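Do blinds on a glass office wall do anything for noise?

Posted in Home Office & Small Workplace
Monday, June 10, 2019

Ulises Montoya
We moved into a second-floor unit in January. One side of our room is a glass partition with white horizontal blinds on most of it, and the last panel in the corner is frosted with no blind. The landing is right outside the door. Every conversation out there comes in as if the people were sitting at our table.

The landlord's contractor, a firm called Tromitz, says that if we add a blind to the frosted panel and keep all of them shut the room will be "noticeably quieter." They want to do it for $74 plus the visit. I have kept the existing ones shut for 17 days and noticed nothing, so I'm not sure why one more would change my mind. Has anyone had this work? We rent, so no building anything.

3 replies

Valderrama
I'd keep the $74. Blinds are thin slats with gaps between them. They stop people looking in and they cut glare, and that's what they're sold for. Maybe they take a little ring out of the room, but voices from a landing are coming through the gaps and the doorway, and a slat doesn't care about any of that.

Ask Tromitz what "noticeably" means and whether you get the money back if you don't notice. I'd be curious to hear the answer.

Before you spend anything, do this on a normal working day:

1. Shut the door. I mean all the way, for a full morning. If the noise drops a lot, the glass was never your main problem.

2. With the door shut, have someone talk on the landing while you run your hand and your ear along the bottom of the door and the edges of the glass. Mark the loud spots with tape.

3. Look at what's hard in the room. Glass, bare wood-look floor, flat white ceiling, bare tables: sound bounces off all of it. Our place has much the same layout as yours, blinds and all, and with the door open you hear the landing fine.

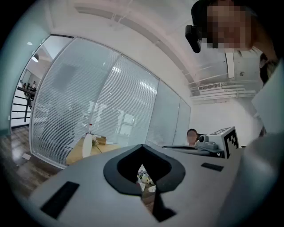 4. Put a door sweep on and lay down the thickest rug you can borrow. Borrow it first - if it does nothing, you've lost an afternoon.

5. Only then think about the glass. A heavy curtain on a tension rod would be my bet over another blind, and even there I wouldn't expect much.

Misow_2
we have blinds on ours and it seems quieter to me. could be that I just can't see them talking anymore

Vustcombe
Agree on the door sweep. Ours cost $20 and it was worth it, though the first one was too short and I had to take it back. I don't buy the rug part. A rug makes your own calls sound less like a bathroom, but the people outside will be as loud as ever. Also check your lease before drilling into the door, some of them count that as damage.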